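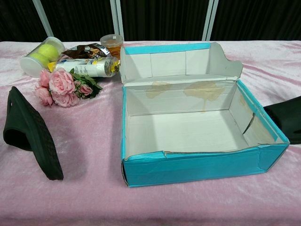

What does Flivance sell?
Running boards, side steps and bed steps for pickup trucks, plus the brackets and hardware that hold them on. We sell them over the counter and by mail, and we install them at our shop in Mistbridge.

About Flivance

Hi! I'm Nasrin Soltani and I run this place. If you've called us in the last few years there's a good chance you talked to me, and if you called before lunch there's a good chance you talked to me with my mouth full, so sorry about that.

I never set out to sell truck steps. I was doing the books for a tire store and driving my late uncle's three-quarter-ton pickup, which sat high enough that I had to grab the wheel and sort of launch myself in every morning. My mother flat out refused to ride in it. So I bought a set of running boards online, the cheapest ones with decent reviews, and spent a whole weekend in the driveway finding out that the brackets were for the crew cab and I had the extended cab. I sent them back. The second set fit but flexed so much that my mother took one step, stepped right back down, and asked me to call her a taxi.

The third set came from Parviz Fallahi, who had a little welding shop out on Bagheri Road and made me a pair out of square tube. They were ugly as sin and they weighed a ton, and I could jump up and down on them. I asked him how many of those he made in a year and he said none, he mostly did gates. I asked if he'd like to make some more. That was the start of the company, more or less. We named it Flivance because Parviz liked how it sounded and the other names on our list were already taken by people selling shower doors.

What we do all day

A lot of it is matching parts to trucks. You would think that's simple, and some days it is. But the same model can have three cab lengths, and then the body mounts change halfway through a model year, and then somebody has put a lift on it or the dealer added mud flaps that sit right where the rear bracket wants to go. We keep a big fitment book (it used to be an actual binder and now it's a spreadsheet, but we still call it the book) and every time we find something odd on a truck we write it down. There are 969 entries in it today. If you order from us and the book says your truck is one of the strange ones, you'll get a phone call before we ship anything. Please pick up! We're not trying to sell you floor mats.

The other big piece is installs. We have two bays and Junpei Minami runs both of them. He came to us from a body shop, and he is very, very particular about threads. Every bolt hole on the rocker gets cleaned out and looked at first, and if one is too rusty to trust he'll come get you from the waiting room and show you with a flashlight. Sometimes it's a quick fix with a rivet nut. Sometimes it's a conversation about whether the truck needs metal work before it needs steps, and we'd much sooner have that conversation than bolt something to a rocker panel that's mostly paint.

Farhad Talebi handles shipping and returns. Running boards are long and awkward and freight carriers love to bend the ends, so Farhad redid all our packing in April with thicker end caps and a stiffener down the middle of the carton. Claims are way down. If yours does show up bent, take pictures before you sign, write "damaged" on the delivery slip and email him the same day. He'll sort it out.

Parviz still builds the heavy stuff. He says he's half retired, which means he leaves at four.

The steps we carry

People ask why our catalog is so short. Well, we only carry what we've had on one of our own trucks through a winter. We've got brine on the roads here for months and it's a rotten thing to do to a bracket, so winter is when we find out. Plenty of nice-looking steps have gone on in the fall and come off in the spring with the coating lifting in sheets.

Right now there are three kinds on the shelf. Flat running boards, the wide ones that go the length of the cab, are what I'd put on a family truck. Kids can find them, you can stand on them to strap something to a roof rack, and they keep a fair bit of slop off the doors. Then there are round and oval tube steps with a pad at each door. Those look better on some trucks (Junpei would say all trucks) and they're cheaper, but the pads only help if your foot lands on one, and in dress shoes on a wet morning it might not.

And then there's our own line, the Stondell, which is Parviz's square tube step all grown up. It drops lower than the others, it has a punched tread so snow falls through, and it's galvanized before it gets powder coated. It costs more. It's also heavy, 117 pounds a pair in the carton for the crew cab length, so have a friend around when it gets delivered. If you wheel your truck through the woods the Stondell is probably wrong for you, it hangs down and you'll catch it on something. Get a rock slider. We don't make those but I'll happily tell you who does.

We also do bed steps, the kind that tuck under the rear bumper and swing down with your foot. I was a snob about these until I hurt my knee. Now there's one on every truck I own.

What we don't do is power steps, the ones that fold out when you open the door. We tried, we really did. When they work they're wonderful, and I still get asked for them every week. But we had too many come back with seized motors after one winter and I got tired of making that phone call. If somebody builds one that lives through our salt, I'll be first in line.

Who buys from us

Everybody! Contractors are a good part of it. We outfit some small fleets, up to 200 trucks, and Babak Karimi looks after those accounts. He'll come out, walk the lot with you, write down every cab and bed combination and give you one price with the install schedule on it, so you're not losing half your crew trucks on the same morning. He also does farm and ranch orders and he'll talk about hay prices if you let him.

But honest to goodness, my favorite customers are people like my mother. Somebody's hip is bad, or they're five foot one, or they've got a grandkid who has to be lifted into the back seat every single time. They come in a bit embarrassed and they leave stepping up into the truck like it's a porch. If that's you, come by and try before you buy. We keep a couple of trucks on the lot with different steps on each side and you can climb in and out as many times as you want. Bring the shoes you normally wear.

And please measure! The number I need is from the ground to the bottom of the door opening, on level pavement, with your usual tires on. Next measure how high you can lift your foot comfortably, holding on to nothing. We'll work from those two. It makes for a much better talk than "medium."

How we treat you

If it doesn't fit and we told you it would, we pay to get it back and we pay to send the right one. If it doesn't fit and you ordered against what we told you (it happens, I've done it myself), you cover the freight back and that's all, there's no restocking fee. Hardware that's lost or short gets mailed out free. You don't have to send me a photo of the empty bag.

Stondell steps and brackets are covered for as long as you own the truck, rust included. Tread pads wear out and we sell those at cost. For the brands we resell, the maker's own warranty applies, and Farhad will do the paperwork with you if you bought it here.

Installs are by appointment. A pair of boards on a clean truck takes us 3 hours at the outside, and you're welcome to wait, the coffee is decent and there's a table if you need to get some work done. Rusty hardware takes longer and we'll tell you before we start cutting anything. Please don't wash and wax the rockers for us, but if you've been in a muddy field, a quick hose-down underneath would make Junpei's day.

Do it yourself

More than half of what we ship gets put on in somebody's driveway, and I love that. The instruction sheets are ones I rewrote myself, after that first weekend of mine with the wrong brackets, and I've tried to say which bolt is which by length and not by some letter printed on a bag you already threw out. Leave everything loose until all the brackets are up. Then line up the board with the door sill, stand back, look at it from the front of the truck, and tighten from the middle out. Check the bolts again after a couple weeks of driving.

If you get stuck, call the shop. We've talked people through it on speaker phone lying on their backs in the gravel, and we'll do it with you too.

Come see us

We're on Bagheri Road in Mistbridge, in the long building behind Parviz's old welding shop. Pull around to the left, the front gate is for deliveries. Trucks with trailers can park along the back fence. I answer the shop email myself in the evenings, so if you get a reply at ten at night, that's just me with my feet up. Tell me the year, make, cab and bed length and whether it's lifted, and I'll tell you what I'd put on it.

Nasrin

Page last updated 2 August 2026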